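Stretching new leather boots: wet sock method or leave it to a cobbler?
2 min read

jeanie_lindsay
Bought a pair of Umovow ankle boots in July, full-grain leather, grey. Length is fine but the left one pinches across the little toe. Has anyone tried the damp sock trick? I don't want to wreck them, they were $619. 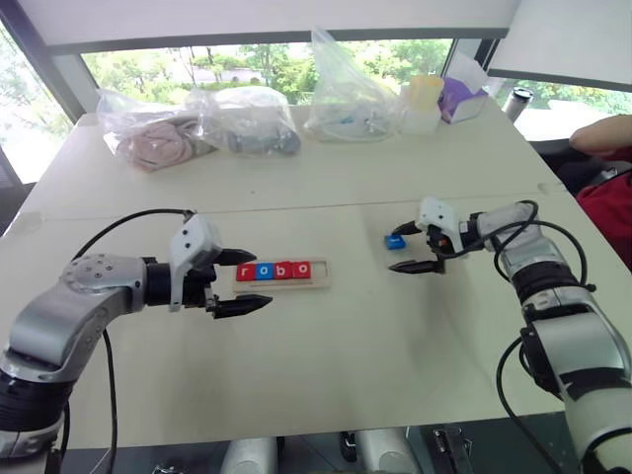 I've worn them inside for a few evenings with thick socks and can't feel any difference yet.

edgarsG
Don't wet them. I did that to a tan pair and got a tide mark that never came out. Use a two-way stretcher overnight and a bit of leather conditioner on the tight spot.

dehua.li
Disagree, damp socks are fine on dark colours if you wring them out properly. Done it on three pairs. I wouldn't on suede.

edgarsG
Hers are grey, so it's a gamble.

kestutis_z
Options in the order I'd try them:

1. Thicker insoles out, thin ones in. Costs nothing if you've got a spare pair.

2. Stretcher with the bunion plug over the little toe, quarter turn each night. 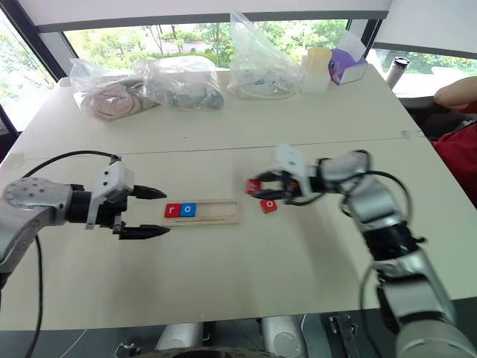 3. Cobbler. Mine charges $50 and has them for two days.

jeanie_lindsay
Thanks. Ordered a stretcher. Will it change the shape of the toe?

kestutis_z
A bit. Go slowly.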